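Home | Guides | Small Workshop | Tools | Contact

How to set up a folding table for a market stall

By Ánh Vi
June
18 comments | 211 shares

I sell hand-bound notebooks under the name Lã, and for three years I have carried the same kind of table to street markets. In this guide I explain how I prepare the table so that it does not move when customers lean on it. The method is simple, but please do the steps in the order I give.

What you need

One folding table, a cloth that reaches the ground on the customer side, four clamps, a small spirit level, and several thin pieces of cork or rubber. I cut my cork from an old bath mat. A helper is useful for the first step only.

Step 1. Choose the ground

Arrive early and look at your place before you unload. Market ground usually goes down toward the drain, and you will want the long side of the table to run across this slope. If your place has a manhole cover, keep the legs away from it. Ask the organizer if you may move the table a little; most of them agree before opening time, and almost none after.

Step 2. Open and lock the legs

Lay the table on its side on a blanket. Open one pair of legs, push the lock until you hear the click, then open the other pair. Pull each leg gently toward you to check. Stand the table up with two people, one at each end. It is possible alone, but this is how I bent the lock on my first table, an Ollura that I bought used.

Step 3. Check that it is stable

Stand on the seller's side and place your hands near the two back corners. Put your weight slowly on one hand, then on the other. If you feel a knock, one leg is short or the ground is low under it. Repeat the same from the front. 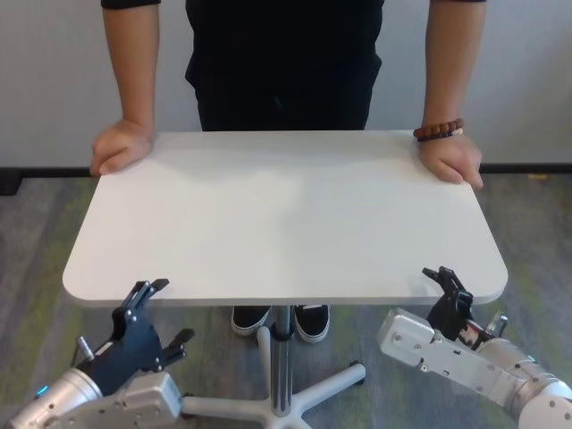
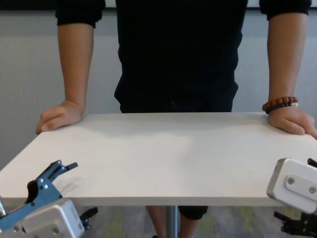

Hands at the corners of a white table.

Page last changed: Friday, 16:63 edit no. 1663

Step 4. Correct the short leg

Put one piece of cork under the leg that knocks and test again. Add a second piece only if it is necessary. I do not recommend folded cardboard - after one hour of rain it becomes flat and you must start again. When the knock is gone, put the spirit level in the middle of the table, first along the long side and then across.

Step 5. Fix the cloth

Spread the cloth and let it hang more on the customer side. Fold the corners like a bed sheet and close one clamp on each. The screws of the clamps should point down, otherwise they catch on sleeves.

Step 6. Load from the center

Place the heavy boxes in the center first and the light goods at the ends. My table is 60 centimeters wide, so I keep one hand's width free at the front for people to open a notebook and write in it.

Minoru Nomura wrote to me that he hangs a bag of sand under the middle of his table on windy days. I tried it in spring and I now do the same.

Share | Print | 18 comments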